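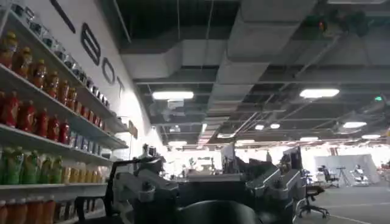

Bottled goods on white store-style shelving.

DOSTARD AND TROLLAR PICTURES ANNOUNCE PROMOTIONAL PARTNERSHIP

May 13, 2019 – Beverage maker Dostard has signed an agreement with Trollar Pictures to promote the family adventure "Rathjen," which opens in December. Themed labels will reach 1,173 stores in 38 states.
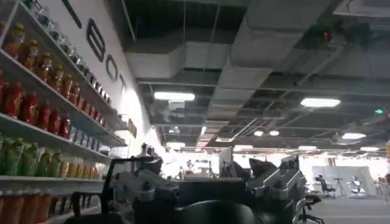
The campaign also includes two television spots produced by the agency Esau. "Our customers enjoy going to the movies together," said Tania Bandara, marketing director at Dostard.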